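Setting up your first fundraiser on Rerach

6 min read

I'm Naledi, and I've set up more fundraising pages on Rerach than I care to admit (school roofs, vet bills, a brass band's bus trip, you name it). This part of the guide takes you from a blank account to a page that can accept donations. If you already have an account and a verified email, skip to step 3.

Before you start

You'll want these close by:

- The bank details of whoever is getting the money. The name on the account has to match the name you type in, right down to the middle initial.
- A photo ID for the organizer. A passport or driver's license works fine.
- A rough budget. Even a scribbled one on the back of an envelope will do!
- One cover photo and a couple of spares.

Note: If you're raising money for somebody else, get their okay in writing first. A text message counts. Rerach will ask for it when you get to payouts, and it's a pain to chase down later when the person is in a hospital bed with their phone switched off.

Creating the campaign

1. Sign in and click Start a campaign at the top right. Choose Individual, Group or Registered charity. You can't switch between these once the page is live, so take a second here. I once set up a page for the Grindon flood families as Individual when it should have been Group, and I had to close it and start all over again with eleven people already asking me for the link.

2. Confirm your email. The code stops working after 40 minutes. If it doesn't show up, look in your spam folder before you ask for another one, because each new code cancels the one before it.

3. Give your campaign a title. Keep it short and put the person or place in it. "Help the Naidoo Street kitchen reopen" tells people what they need to know. "Please help, urgent, any amount" tells them nothing, and I see a dozen of those a week.

4. Set your goal. Type it as a whole number with no commas or currency sign. Riaan Zwane and I ran the kitchen campaign together, and our budget came to $3753 once we'd added the gas bottles, the rent owed and a secondhand freezer. We typed in exactly that. People wrote to us asking what the odd three dollars were for, and I loved that, since it meant they'd read the budget.

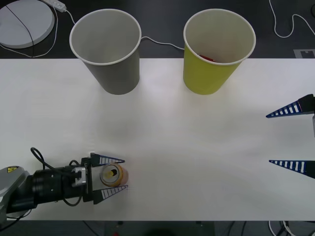

You can raise your goal at any time from the Settings tab. Lowering it is harder – you'll need to write to support and explain why, and everyone who has already given gets an email about it. So if you're torn between two numbers, go with the smaller one to begin with.

5. Pick an end date, or leave it open. I nearly always pick one. Donations tend to come in a rush at the start and again in the last few days, and with an open page you never get that second rush.

6. Write your story. The box takes plenty of text, but most folks are reading on a phone on the bus. I stick to this order and it has done right by me:

- Who needs help, and where they are.
- What happened (two or three sentences, no more).
- What the money will pay for, line by line.
- Who you are and how you know them.

Caution: Don't put medical records, home addresses or children's full names in the story. The page is public the moment you publish, and search engines pick it up fast. Editing the text later won't pull back the copies.

7. Upload your cover photo and spares. Wide photos work best, because tall ones get trimmed at the top and bottom on the donation page. Ask everyone whose face is showing before you use it.

8. Add your budget under Costs. Each line gets a name and an amount, and the total has to match your goal or the page won't save. If it's off, check for a blank line at the bottom of the table. It's nearly always that blank line.
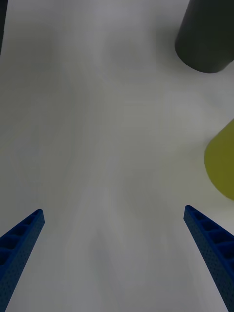 9. Choose your suggested amounts. Rerach fills in four for you, and you can change every one of them. I like to make the lowest one 5 dollars. Riaan thought that was too low and we went back and forth over it for a whole evening, but plenty of our donors gave exactly that and came back the next month to give it again, so I'm claiming the win.

10. Click Preview and read the whole page out loud. Yes, out loud! Then send the preview link to one friend who doesn't know the story and ask them what the money is for. If they can't tell you, go back to step 6.

11. Click Publish. Your page is live right away, but donations are held until your ID check and bank details go through.

Connecting your bank account

Payouts go through a partner called Wukov, so you'll be sent over to their site for this bit. Don't be alarmed when the colors and logo change.

1. From your campaign, open Payouts and click Connect.

2. Enter the account holder's name and account number. Copy them from a bank statement. Typing from memory is how I ended up with a payout bouncing around for most of July.

3. Upload the ID. Lay it flat in daylight, turn the flash off and get all four corners in.

4. Wukov will send a tiny test deposit with a code next to it on your statement. Type that code into the Payouts page to finish up.

Note: If the status still says Pending after a few days, use the Help link inside Payouts and not the general contact form. The general form goes to a different team and they'll only pass it along.

Caution: Nobody from Rerach or Wukov will call you to ask for that code. If you get a call like that, hang up and change your password.

After you publish

Send the link to people you know well before you post it anywhere public. A page showing zero is hard to be first on, and a handful of early gifts from family or coworkers makes strangers a lot braver. I message people one by one – it's slow, but a personal note gets answered and a group message mostly gets a thumbs up.

Post an update within the first week, even if there isn't much to tell. Updates go by email to every donor who left the box ticked. The kitchen page had 992 donors by the time we closed it, and our most-read update was a short one saying the freezer had arrived and wouldn't fit through the door.

To post one, open Updates, click New, write your message and choose Everyone or Donors only. There's no undo once it's sent, so check your spelling of people's names.

To thank a donor privately, click their name in the Donations list. Anonymous donors can be thanked too. Your note reaches them and you still won't see who they are.

If you need to refund someone, do it from that same list before you request a payout. Once the money has moved to the bank, you'll have to send it back yourself and upload the receipt under Payouts.

Get fundraising tips in your inbox. Enter your email to sign up for our newsletter. You can unsubscribe at any time.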